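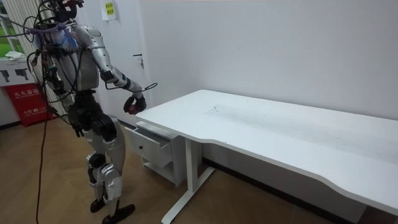
El cableado es lo que más tiempo quita en un montaje de humanoide en casa o en un taller compartido, bastante más que la mecánica. En el taller de Arkulstead llevamos desde abril con el nuestro, al que llamamos Kubo, y casi todos los consejos de esta página salen de averías de cables. El primero: la manguera principal, siempre desde arriba. Con los cables cayendo del techo sobre los hombros y la espalda, el brazo puede adelantarse hasta un cajón sin arrastrar nada por encima del mueble. Lo que queda por el suelo conviene llevarlo por detrás de las caderas, lejos de los pies.

Imprimir | Enviar por correo electrónico
Compartido 60 veces | 15 comentarios

Dejar bucle en la muñeca

El cable de la mano no puede ir tirante. Mida con el codo estirado y la muñeca girada a tope, en los dos sentidos, y añada 15 cm a la medida mayor. Ese sobrante forma un arco por encima de la muñeca. Queda feo y se engancha alguna vez, pero un conector arrancado cuesta una tarde entera.

Sujete el cable en dos puntos, uno antes de la articulación y otro después, y nunca encima de ella. Las bridas de plástico van bien en el antebrazo si se cortan a ras; el rabo que queda asomando raya las carcasas y pincha los dedos al desmontar. En el hombro preferimos cinta de velcro, que se abre y se cierra sin alicates.

Marque cada cable en los dos extremos antes de pasarlo. Parece una pérdida de tiempo hasta que hay que cambiar uno. Nosotros usamos cinta blanca y rotulador permanente, con la letra del brazo y el número del motor. La cinta de pintor se despega con el calor de las carcasas.

Los muebles de prueba

No hace falta comprar nada especial. Un cajonero pequeño y una mesa corriente dan trabajo para meses. Lo que sí conviene mirar antes de traerlos:

- Tirador de bola, mejor que uno embutido. Una mano con dedos gruesos lo encuentra antes, y si falla, se cambia con un destornillador.
- Guías que corran con poco esfuerzo. Un poco de cera de vela en los laterales del cajón basta. El aceite atrae serrín y al cabo de unas semanas va peor que al principio.
- Tope trasero. Si el cajón se sale del todo, el brazo se queda con el peso colgando y el control lo nota tarde.
- Peso. Un mueble vacío se desplaza con cualquier empujón. Arrímelo a la pared y ponga lastre en la parte baja, o fíjelo con una escuadra.

Marque en el suelo la posición de las patas con cuatro trocitos de cinta. Si alguien barre el taller y mueve la mesa dos dedos, los resultados de la mañana y los de la tarde ya no se pueden comparar. Nos pasó, y estuvimos dos días buscando un fallo en el hombro que no existía.

Coger y guardar

Para las primeras pruebas de agarre elija algo redondo, que no ruede demasiado y que aguante un golpe. Una manzana sirve. Es barata, se ve bien sobre un mueble blanco y admite distintos apoyos de los dedos. Las pelotas de goma se escapan y las latas resbalan si la mano no tiene recubrimiento.
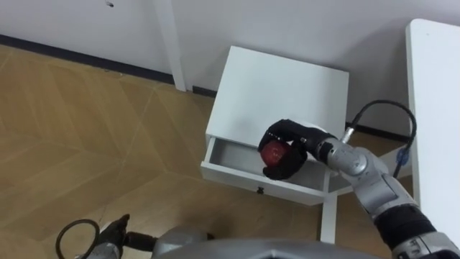
La altura de suelta es lo que más se descuida. Si la mano abre demasiado arriba, la pieza rebota en el fondo y puede acabar fuera; si baja demasiado, los nudillos pegan en el borde. Empiece alto, con un trapo doblado dentro del cajón, y baje poco a poco hasta que deje de rebotar. Apunte la altura buena en la pared o en un cuaderno, donde la encuentre el siguiente.

Abra los dedos despacio. Con una apertura brusca el pulgar empuja el objeto hacia un lado. En Kubo pusimos el tiempo de apertura en 2 segundos y lo hemos dejado así.

Deje el cajón abierto a mano durante las primeras sesiones. Abrir el cajón y guardar un objeto son dos trabajos distintos, y si se prueban juntos desde el principio no se sabe cuál está fallando. Cuando los dos vayan bien por separado, se encadenan.

Distancia a la mesa

Coloque la mesa de manera que el brazo llegue al objeto con el codo todavía doblado. Con el codo estirado del todo se pierde fuerza y precisión. Tampoco ponga la manzana pegada al canto: deje sitio para que los dedos bajen por los dos lados. Un tablero de esquinas redondeadas se agradece, tanto por los cables como por las caderas de quien pasa al lado.

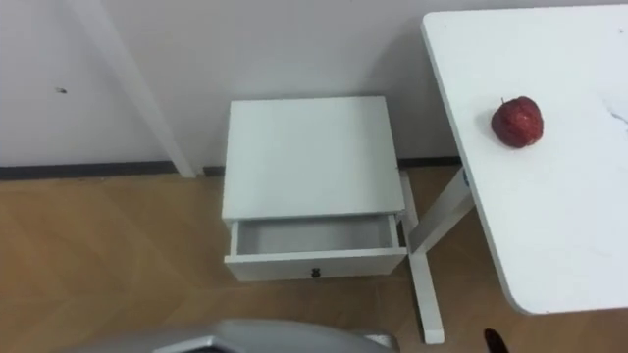 Manzana sobre la mesa y cajón a medio abrir.

El tablero se va a rayar, cuente con ello. Las marcas grises de los dedos salen en parte con una esponja de melamina apenas húmeda. Las rayas hondas se quedan. Si la mesa no es suya, cúbrala, pero con algo mate; el plástico transparente hace reflejos y a las cámaras les sienta fatal.

Con la luz, lo mismo. Si hay una ventana cerca, haga las pruebas a la misma hora o baje la persiana y trabaje con lámparas. Entre las nueve de la mañana y el mediodía nuestras sombras cambian tanto que hubo que repetir una serie completa.

Antes de dar corriente

Repase a mano todas las articulaciones, con el robot apagado y sujeto. Mueva cada brazo hasta el final y mire si algún cable se tensa. Compruebe que el cable del suelo no ha quedado debajo de un pie. Mantenga 60 cm libres por detrás, el paso justo para que una persona llegue al botón de parada sin saltar por encima de nada. Y que esa persona no tenga otra tarea mientras el robot se mueve.

Los tornillos de la muñeca se aflojan. Fijador de roscas de resistencia media, y una raya de pintura entre la cabeza y la carcasa para ver de un vistazo si han girado. En los de cadera ponemos lo mismo y los revisamos cada 1000 movimientos, que el programa va contando solo.

Los conectores pequeños los compramos en Datinent, en bolsa. Pida siempre de más. Los de enganche con pestaña aguantan pocas conexiones, y una vez que la pestaña pierde la forma no hay cinta que lo arregle.

Zlatko Todorova, taller de Arkulstead

Imprimir | Enviar por correo electrónico

Comentarios

marisa_v
Lo de la cera en las guías funciona también con jabón seco. En el taller de Virnville lo hacemos con todos los cajones, con robot o sin él.

tornero58
¿El fijador de roscas no ataca las carcasas de plástico? A mí se me cuartearon unas por echar demasiado.

Zlatko Todorova
Puede pasar, según el plástico. Una gota en la rosca y limpiar lo que rebose antes de apretar del todo. Si la carcasa es impresa, pruebe primero en un recorte.

Pau
Yo cambiaría el velcro del hombro por espiral de plástico. El velcro coge pelusa y a los pocos meses no cierra.

lectora del norte
Gracias por lo de separar las dos pruebas. Estábamos atascados justo con el cajón.

Ver más comentarios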